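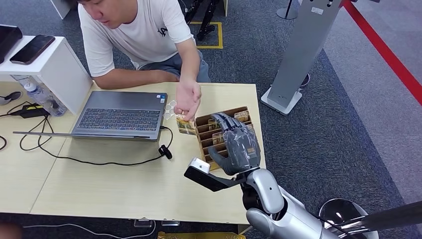

Speaker notes, Purkmont talk, 8 November 2020

Slot is 21 min with questions. Keep moving. Skip the company slide, everyone's heard it.

Opening. Who's picked a hand from a spec sheet? Pause for hands. We did too, in August. Regretted it by the second day.

What we compared: the Pulter two-finger gripper vs the Ngui five-finger hand. Same arm, same controller, same wrist camera. Say this twice, last time somebody asked if the arm was different.

Task = cards in narrow slots. Pull one out, hand it over, put it back. Sounds easy. Cards are thin, they stand close, and the fingertip is fatter than the gap. That's the whole problem, say it slowly.

Two-finger first. Good pinch, bad access. Needs room on both sides of the card. Bent corners. Leire kept the bent ones, bring the envelope!!

Five-finger. Trick from Damir: don't pinch right away, lay the fingertips on top of the cards and drag one forward, then close the thumb. Took us 14 tries to get the angle. Thumb is slow. Dont oversell it.

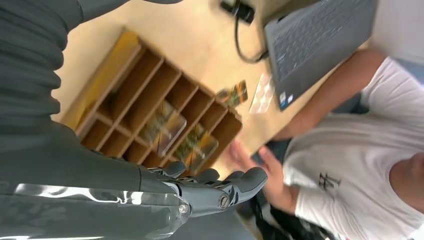 Handover. The bit people will ask about. When does the hand let go? Tried finger current first, too jumpy, it dropped cards when the arm was still settling. Then current plus a short wait. Better. Majdi thinks the wait is too long, I think it's fine, say we disagree and move on.

Numbers slide. 1214 grasps logged, both hands together. Do NOT read the table out. Just point at the bottom row. If someone wants the split by card position, see Boris, he has the sheet.

Camera. Wrist mount vs overhead. Wrist wins up close, until the fingers block the view, then you're blind for the last bit. Bracket angle matters more than the lens did. We moved it twice and had to recalibrate both times, tell the story only if ahead of schedule.

Controller. Fotgate people will be in the room so be fair. 10 ms loop was OK for the arm, hand wanted faster. Their update came after our runs, havent tested it.

What I'd do again: same task for every hand, fixed card order, log everything incl. the bad runs. What I wouldn't: swap grippers mid afternoon and trust the old tool offset. (Manolis will laugh, let him.)

Still open: soft fingertip pads. Ordered, not here yet.

Questions. If none, ask Damir about the thumb.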